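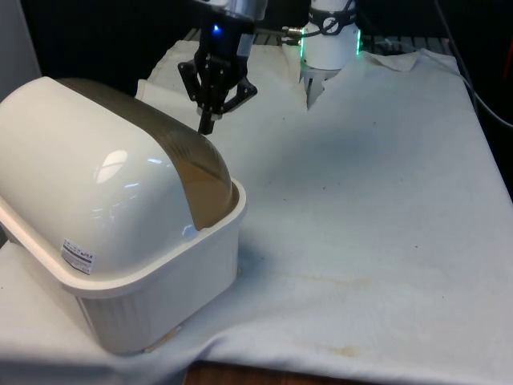
I went to the open day at Girnberg on Thursday, April 23, 2026, mostly to see the Plerkby table, their two-arm station for household objects. I run a small repair shop and I wanted to know if such a station could handle the things my customers bring. For the demonstration they used a white plastic container with a domed lid, partly smoky brown, and I found it a good choice. The lid is glossy and curved, with few places to hold, except a small tab near the rim. The black gripper came down close to the tinted end and stopped there, and I had time to look at its narrow finger.

Holger Vik led the demonstration. He spoke slowly and answered every question, also mine about spare parts, which was long. The fingers are changed with two screws. The software needs one day of training, he told us, and Jennylyn Policarpio from the training team thought two days was more fair. I believe her.

What I liked: the arms are quiet. I could talk with my neighbor in a normal voice while they moved. The light ring on the white arm is also easy to see from the back of the room, and it was green whenever I looked.

What I liked less: the tablet menu. It has too many pages, and the stop command is on the second one. There is a real stop button on the table, of course, but I would want both in reach. The price list was not ready either — we were told to ask again in September.

Parking is difficult, so take bus 781 to the Padilla stop and walk 300 meters. Coffee was free and quite strong.

I give the station four stars of five.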